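Mobile Hose Replacement at Avel: Response Times and Van Stock
Student project report, Meriem Morsy
May 2, 2020

The project examined how Avel, a hydraulic service franchise, stocks its 5 mobile vans. Job records for January were supplied by the Lodov depot and covered 400 call-outs, most of them to earthmoving and quarry sites.
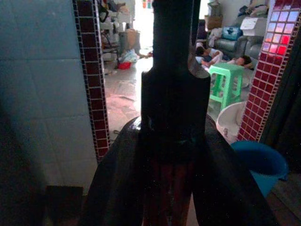 Travel distance explained less of the delay than expected. Return trips for missing fittings were the larger factor — 130 jobs required a second visit. It is recommended that each van's inventory be reorganised by fitting size and checked at the end of every shift.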